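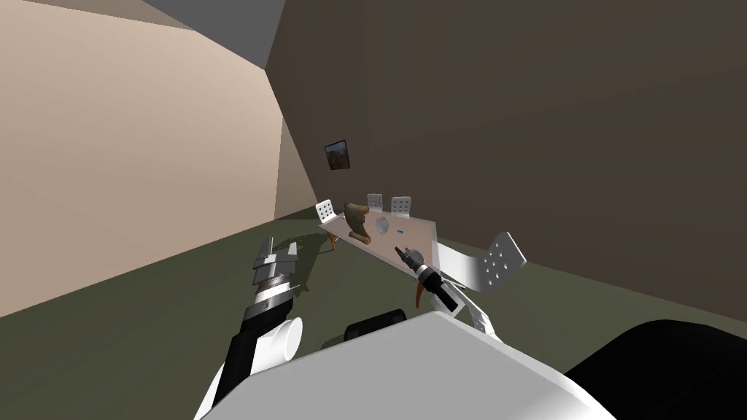

Sketarmont Household Paint and Wallcovering Records
Data card, version 2

Summary

The Sketarmont Household Paint and Wallcovering Records is a collection of 3000 written entries on the decoration of domestic rooms. Each entry gives the finish applied to the walls, ceiling and floor of one room, the year of the work where it is known, and the source from which the information was taken. The collection is text only and is supplied as a set of comma-separated files.

The records were gathered by the Sketarmont Archive from three bodies of paper: the order books of the decorating firm Bekeck, the trade cards and colour sheets of the paint maker Cinetti, and household account books from the district of Sampaio. This version was released on February 24, 2026 and replaces version 1 in full.

Contents

rooms.csv — one row for each room, 3000 rows
colours.csv — colour names as written in the sources, with a plain modern equivalent
sources.csv — one row for each book, card or sheet consulted
notes.txt — remarks by the cataloguers on single entries

Of the 3000 entries, 1425 come from the Bekeck order books and 1231 from the Sampaio account books. The remainder come from the Cinetti papers.

Fields in rooms.csv

room_id: a number that does not change between versions
room_use: bedroom, parlour, kitchen, passage, stair, other
wall_finish: limewash, distemper, oil paint, paper, panelling, unknown
wall_colour: the name as written in the source
second_wall_colour: filled in only where one wall differs from the rest
ceiling_colour: as above, often blank
floor_finish: boards, painted boards, tile, cloth, carpet, unknown
year: four digits, or blank
source_id: matches the entry in sources.csv

Blank cells mean that the source says nothing. The word "unknown" is used where the source mentions a finish but the cataloguer could not read or identify it. Users should keep the two apart when counting.

Method

Entries were copied by hand from the originals and checked by a second reader. Spellings were kept as found, including obvious slips, and the modern equivalents in colours.csv were added afterwards. A sample of 500 entries was then read a third time against the originals. Errors found at that stage were corrected, and the entries concerned carry a remark in notes.txt.

Colour names caused the greatest difficulty. Bekeck used "stone" for several shades between cream and a fairly dark fawn, and its clerks did not agree with one another on where "drab" began. The Cinetti sheets are more consistent, although many have faded and could not be matched by eye with any confidence. Where a name has more than one possible meaning, colours.csv lists each of them on a separate line.

Known limits

The order books record work that was ordered. In some cases the order was later changed, and the change was not always entered. Houses that were decorated by their own occupants appear only in the Sampaio papers, and there the entries tend to give the price of materials and little else.

Ceilings are poorly covered. Most clerks left them out unless a colour other than white was asked for, so a blank ceiling_colour should not be read as white.

Street names and house numbers have been removed from all files. The district is kept in sources.csv.

Changes since version 1

The field second_wall_colour is new. Version 1 placed both colours in a single cell, divided by a stroke, and this led to wrong totals in several uses of the data.
Duplicate entries in the Bekeck material have been merged.
Dates written in the old style have been left as they stand and marked in notes.txt.

Use and citation

The files may be copied, altered and shared for any purpose, provided that the source is named. The preferred form is: Sketarmont Archive, Household Paint and Wallcovering Records, version 2.

Corrections are welcome and should give the room_id and, where possible, the page of the original. They are reviewed each May, and accepted changes are included in the next version.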